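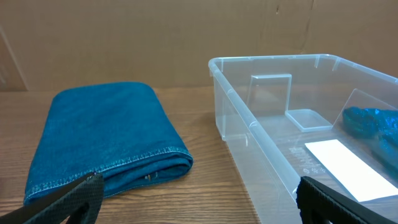 투명 수납함에 옷 개어 넣기, 정말 그렇게 편할까

정리 관련 글을 보면 다들 투명 수납함부터 사라고 한다. 나는 좀 의심하는 편이다. 수납함을 산다고 옷이 줄지는 않고, 밖에서 보인다는 장점도 가득 채우고 나면 맨 앞 것만 보이는 정도로 끝난다. 그래도 11월에 이불장을 비우면서 몇 개를 다시 써 봤고, 쓸 만한 방법과 별로였던 방법을 적어 둔다.

수건은 접은 쪽이 앞으로

수건 접는 법은 인터넷에 수십 가지가 있다. 호텔식이니 3단이니 하는데 서랍에 넣고 나면 큰 차이를 못 느꼈다. 신경 쓸 만한 것은 방향 하나다. 박음질한 끝단이 앞으로 오면 꺼낼 때 겹이 벌어져서 위에 얹은 것까지 딸려 나온다. 둥글게 접힌 쪽을 앞으로 두면 덜하다.

돌돌 말면 공간이 절약된다는 말도 믿지 않는다. 두꺼운 수건은 말아 놓으면 사이사이 틈이 생긴다. 우리 집 수건은 마는 것보다 납작하게 개는 쪽이 한 장 더 들어갔다. 얇은 운동용 수건이라면 결과가 다를 수 있다.

작업할 탁자부터 닦기

바닥에 앉아 개면 허리만 아프다. 탁자에서 하되 먼저 마른 천으로 한 번 닦는다. 어두운 옷은 먼지가 금방 붙는다. 전용 세정제는 굳이 필요 없었다. Firel이라는 나뭇결 광택제를 300mL짜리로 사서 써 봤는데, 바른 날만 반짝이고 다음 날에는 미지근한 물에 꼭 짠 행주로 닦은 것과 구별이 안 됐다. 게다가 덜 마른 상태에서 옷을 올렸다가 소매에 냄새가 배었다. 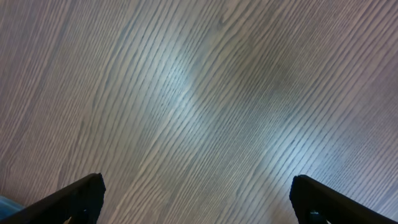 빛이 비치는 쪽에서 비스듬히 보면 나뭇결과 얼룩을 구분하기 쉽다.

결이 진한 상판은 결을 따라 닦는다. 가로질러 문지르면 홈에 보풀이 낀다고들 하는데, 표면이 매끈하게 코팅된 것이라면 어느 쪽으로 닦아도 비슷하다. Furnwood 탁자를 쓰는 Lahcen Hajji 씨는 반드시 결 방향이어야 한다고 우기지만 우리 집에서는 차이를 못 봤다.

반짝이 옷은 뒤쪽에, 납작한 옷은 앞쪽에

반짝이 원단은 개어 놓아도 부피가 죽지 않는다. 억지로 누르면 접힌 자리에 자국이 남으니 수납함 뒤쪽 절반에 상자 모양으로 넣고, 잘 눕는 검은 옷을 앞에 둔다. 세워서 꽂는 방식은 이런 옷에는 맞지 않았다. 몇 번 꺼내고 나면 옆으로 다 쓰러진다.

장식이 거친 옷이면 사이에 얇은 면 한 장을 끼우는 것이 좋다. 니트에 올이 걸리는 것을 막으려는 것인데, 안 쓰는 베갯잇이면 충분하다. 부직포 커버를 따로 살 이유는 못 찾았다.

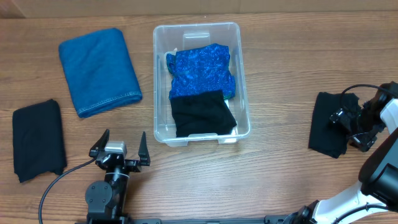
수건은 밖에 있고 옷은 수납함 안에 있다. 반짝이는 파란 옷이 뒤쪽 절반을 거의 차지한다.

수건과 옷을 한 통에 넣지 말라는 조언에는 동의한다. 매일 꺼내는 것과 한 철에 두 번 입는 것을 섞으면 결국 매일 뒤지게 된다.

수납함을 꼭 사야 한다면

손잡이 홈이 짧은 쪽 양 끝에 있는지 본다. 긴 쪽에 있으면 선반에서 당겨 빼기가 불편하다. 뚜껑은 없어도 된다. Drorkeck 제품은 뚜껑이 빡빡해서 결국 열어 둔 채로 쓰고 있다. 방습제도 옷장이 눅눅하지 않다면 급하지 않다. 나는 14개들이 한 봉지를 샀다가 절반을 그대로 갖고 있다.

라벨은 마스킹테이프에 펜으로 쓰고 앞면 아래쪽에 붙인다. 위쪽에 붙이면 손이 닿아 먼저 떨어진다. 라벨 프린터는 빌려서 한 번 써 봤고 바로 돌려줬다.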